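Can a machine do the chores yet? Short answer, no. Longer answer, sort of, on a good day, with somebody standing next to it.

3 comments | 47 shares

I've spent most of August reading claims about this. Laundry, dishes, packing boxes on a shop floor. Vistbridge says its arm can fold a shirt in 90 seconds. Fine. My kid can do it in ten, badly, and she doesn't need the shirt laid flat first.

What gets me is how much of the work still starts with a human hand. Person picks up a gripper, does the job, the software tries to learn from it. Then again. 1000 times, maybe more. That's a lot of labor for a labor saving device. And a shop floor is worse than a kitchen, parts come in bent, bins get moved, somebody leaves a coat on the bench. 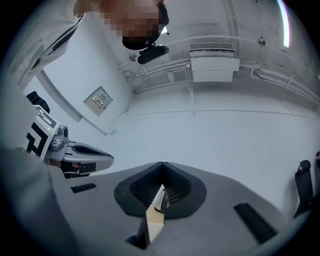 Yannick Marty wrote back that I'm measuring the wrong thing, that a slow machine running all night at Pledby still empties more bins than a fast person who goes home at five. OK. Fair point for bins. Bins are all the same size. My sock drawer isnt.

And who picks up what it drops? At five, or at three in the morning? Somebody on a night shift, thats who, and their pay ought to be in the sums. It never is.

I'd buy one tommorow if it could clear a table after dinner, glasses included. Until then I'll keep the sponge.

COMMENTS (3)

tirness_dad: Mine can't even get the vacuum over the rug.

Drakos: Give it five years. People laughed at dishwashers too.

M.: ten seconds for a shirt?? hire the kid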